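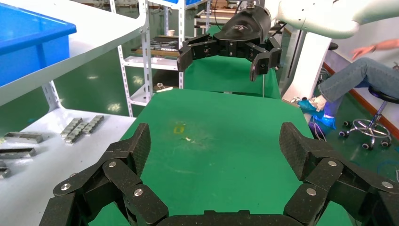

Les deux bras côté établi vert. Pièces métal à gauche, sur le plateau blanc.

Astuces en vrac pour ceux qui montent un deux bras à l'atelier partagé. Noté vite, je compléterai en septembre.

Visserie des doigts. Frein filet moyen, une goutte, pas deux. Serrer en croix, faire tourner à vide, resserrer. Si une articulation gratte, desserrer d'un quart de tour avant de sortir la graisse. Gifty Kwofie passe un trait de feutre à cheval sur chaque tête de vis, on voit de suite celle qui a bougé. Repris par tout le monde depuis.

Câbles. Toujours laisser du mou au poignet, faire la rotation complète à la main, courant coupé, AVANT de poser les colliers. J'en ai arraché un comme ça. Scratch de préférence, les colliers plastique on les recoupe dix fois.

Pièces d'essai : barres et petits blocs à portée du bras, rangés toujours pareil. Ébavurer les arêtes, lime douce puis papier 500. Sinon ça mange les patins.

Nettoyage des patins : alcool, brosse à dents souple, laisser secher. Pas d'acétone !! 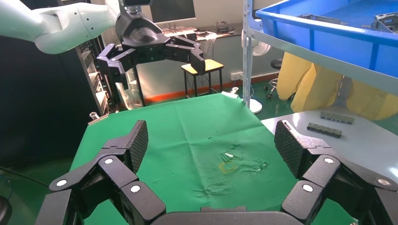 Pinces ouvertes au-dessus du tissu vert, équerres perforées à droite.

Tissu sur la table : ça amortit quand une pièce tombe et ça évite de rayer. Par contre les plis, attention, un doigt peut s'y prendre. Retendre avant chaque série, pinces à dessin dessous. Taches : savon noir, eau tiède. Secouer dehors, pas au-dessus des moteurs (Bernice si tu lis ça).

Vitesse. Premier essai à 25 % maxi, main sur l'arrêt d'urgence. Ensuite on monte par paliers. Les deux bras ensemble seulement quand chacun a fait sa séquence seul.

Température moteurs : chez nous coupure réglée à 82 degrés. Si ça coupe souvent, chercher un serrage trop fort dans le programme, pas un ventilo plus gros.

Bacs : une étiquette sur la face avant, une autre dans le fond. Bac vidé = etiquette du fond visible = on recommande.

Reste à faire : gabarit de perçage pour les équerres, Bernice Appiah a le plan. Et racheter des vis M3, le sachet est presque fini.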